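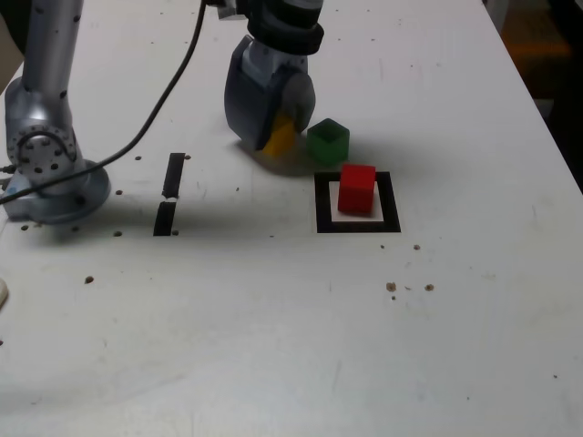
A white table looks dirty by lunchtime on the first day, Bevan Merrick wrote to us in May, and he wanted to know why anyone would pay extra for one.

Fair question. We get it often enough that it now sits at the top of the list.

White Work Tables: Frequently Asked Questions
Last revised 2 Mar 2020

Why would anyone pay extra for white?
Usually they shouldn't. White is good for one thing, seeing small colored objects against it. A yellow cube shows up from across the room, and so does a dark green one. If your work is paper, flour or white thread, a white top will make your day harder. The Colberg catalog says white "brightens any workspace." We'd spend the money on a lamp.

Are matte tops really scuff-proof?
No. We have yet to meet one that was. The matte top in the photo has scuff marks and faint gray smudges, and a glossy one would have its own problems, mainly glare. What matte does well is keep the reflections down. Anybody who promises more than that should be asked to drag a metal foot across the sample.

How do I get gray smudges off?
Start with a damp cloth and a drop of dish soap. Wipe, rinse the cloth, wipe again, dry. Most of what people call stains is just dirt sitting in the texture. If it's still there, try a white eraser on a small patch near an edge.

We're doubtful about melamine sponges. They work by abrasion, so on a matte surface you may swap a gray mark for a shiny one. Róisín Corrigan disagrees and uses them every week. Her table is shinier than ours.

Do the small round holes matter?
That depends on what you put on the table. Holes catch crumbs, glitter and pencil dust, and they give a ballpoint something to fall into if you write on a single sheet. Blocks and boxes don't care. A soft brush before the wet cloth saves you from packing the dirt in. If the holes go right through, check underneath before you spill anything.

Can I fill them?
You can. Plidell sells a white filler that it describes as invisible once dry. We tried it and could see every patch. If looks don't matter it's fine, sand it flush and move on. Don't fill any hole you might want to bolt something to later.

What's the best way to mark a spot on the table?
A thick black outline with the middle left white is hard to beat. It reads well from a distance and you can tell when an object is sitting inside it. Solid black squares swallow dark objects, and thin lines vanish once the top is scuffed.

Tape or marker?
Tape if you're likely to change your mind. The corners lift and collect lint, and old tape leaves glue behind. Marker stays flat, but test it first in a place you don't care about. "Wipes off easily" on the pen packet was probably written with glass in mind. Alcohol takes off most of it and may leave a gray ghost.

Do soft-edged blocks spare the surface?
A little, we suppose. Rounded edges are less likely to dig in when a block gets dropped on its corner. They won't help with grit, and grit trapped under a block being pushed around does plenty. Wipe the bottoms of the blocks too. Selvaraj Hettiarachchi asked whether felt pads would be better. They'd be quieter, and they hold grit nicely.

Is the Illach top worth $289?
We can't see it. The Agudelo costs $84, also comes in matte white, and after a winter of use we had trouble telling the two apart. The Illach is heavier and its edges are neater. You may feel that's worth the difference.

When should I replace the top?
When the marks get in the way of what you're doing. Jianhua Deng flipped his over and used the other side, so look at yours before ordering anything. Some undersides are raw board, in which case forget it.

Can you recommend a protective coating?
No. Send us one that has lasted a year and we'll look at it.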